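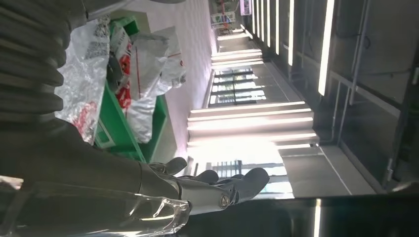 Three months with the Pruvbridge hand kit, and I've got a few tips for anyone thinking of putting one to work on pantry shelves (mine was $275 on offer, plus the Somov wrist cover).

- **Start with bags.** Boxes are easy and teach you nothing! Crinkly foil makes you slow the fingers right down – I run mine at the lowest grip setting and work up.
- **Watch the shine.** Glossy packaging under bright ceiling lights confuses my camera, so I turn the pack a little before I try again.
- **Wipe the clear casing weekly.** Soft cloth, drop of dish soap, no window spray.
- **Check the knuckle screws** when you do the wiping. A quarter turn is plenty.

Jailson Brito at the Firkthorpe shop swaps worn fingertips while you wait, and he'll talk you out of the pricier Han set if you don't need it. I didn't, so I'm keeping my old tips until May.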